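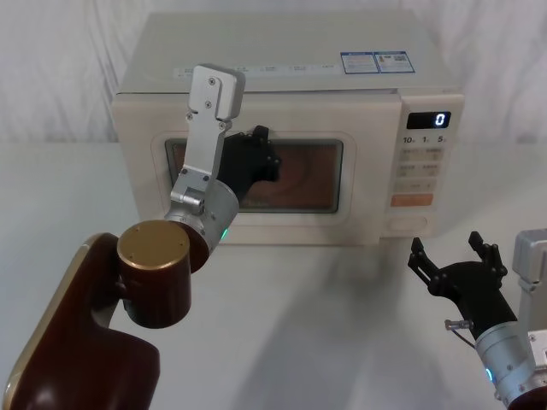 Two arms and a microwave: Dario Amato on the Nolitix bench kit

November 8, 2019

Dario Amato likes to start people off with the microwave. Ask him about payload or reach and he will answer you politely enough, but you can tell he would sooner get back to the door, the window and that oval release button near the bottom of the panel.

"Everybody has one at home, so everybody has an opinion," he told me over a very long coffee at the Vulcombe workshop. "You do it with one hand full and you don't think about it. Then you try to set it up on two arms and you're there till supper."

The Nolitix kit, which Dario looks after for customers, comes as a pair of arms with two-finger grippers, and it goes for $3047 (a single arm is $1425). I asked whether most buyers really need both, and he laughed for quite a while.

"Buy one if you're stacking blocks! But a door wants one hand to steady and one to press. I tell people that on the phone and they still order one, and then they call me in December."

Setup took him 7 hours the first time, he admits, and most of that went on cables. The manual has been rewritten by Clyde Ferreira, and Dario thinks it's a good deal friendlier now, though he'd still like bigger drawings. He is also fond of the little status lights at the wrists, which he checks, he says, the way other people check their mirrors.

And does he cook with it? "Popcorn," he said. "I put the bag in myself."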